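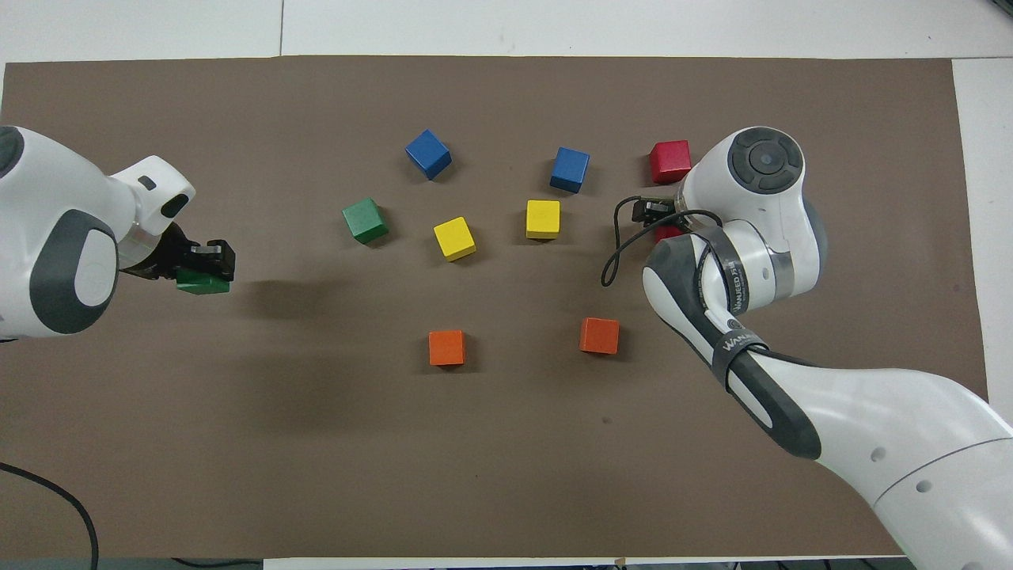

The second arm was a mistake, according to the team captain, and it took until December for the rest of the club to stop saying so out loud. One arm was going fine. One arm could pick a cube and put it down and go home. Then somebody read the rules for the Cludham round again and saw the part about two arms sharing a table, and that was the end of the easy version.

I caught up with the Kennedy robotics club after school, in the back half of the science room. They had 18 minutes before the late bus. So this was quick. Sorry if it jumps about.

The task first. Small wooden cubes, five colors, mixed up on a sheet of brown paper. Two arms sort them by color, no human hands once the run starts. Arms can't touch each other. Touch and you lose the run.

"People hear cubes and think it's for little kids," the captain said. "Then they watch it miss by the width of a pencil, over and over."

So why two arms?

"Points," said the student who writes most of the code. Then, after a bit: "Also it's more fun. One arm is just waiting. With two you have to think about who goes first."

Who goes first is most of what they argue about. Last year's plan was to split the table down the middle, left arm gets the left side, right arm gets the right. Simple. Fell apart when a cube landed on the line, becuase both arms wanted it, or neither did. The new plan has no line. An arm calls a cube before it moves and the other one has to leave that spot alone until it's done.

They named the program Justov. I asked what it means. "It was just over the limit," the coder said. "The file. We had a size limit, and it was just over. Somebody saved it as justov and it stuck." The current version is 2124 lines long. The one before was 2385, and she is proud of the drop. "I took out all the stuff that was there for the line down the middle. Felt great."

The brown paper came up a lot, more than I expected. They used to work right on the white tabletop. Glare was the problem, the camera kept seeing bright spots and calling them cubes. A parent had a roll of paper from a move. It creases, and it gets little specks on it, and twice the vision code has tried to pick up a speck.

"It really went for it," said the student on vision. "Very careful. Closed the fingers and everything."

Orange is still her worst color. Under the room lights it reads close to red, she says, and late in the afternoon it can read close to yellow too. She wants to do a color check at the start of every run. The captain thinks that eats time they don't have. They went back and forth on this in front of me and didn't settle it.

Cables are the other headache. A loop near the gripper can brush a cube and shove it off its spot, and then the arm goes down where the cube used to be. They have tried tape. They have tried straps. "Straps are better," the captain said. "Straps you can move."

What about the other teams? Nobody wanted to say much. Winix, the club from across the county, won the round last year and has had two arms from the begining. "They're smooth," was all I got. And then, quieter, from the back: "They're slow, though."

The teacher who runs the club stayed out of it mostly, marking lab reports at the front desk. I asked her what she does during practice. "Unlock the door," she said. "And I'm the one who hits stop if they're all looking at the laptop." She has hit stop 5 times this term. None of it broke anything, but one gripper needed new finger pads.

Next job is the drop. Right now the arms let go a bit too high and the cubes can bounce. The coder wants to fix it in the code, the captain wants softer pads. They'll try both, they said, already packing up. Bus was outside.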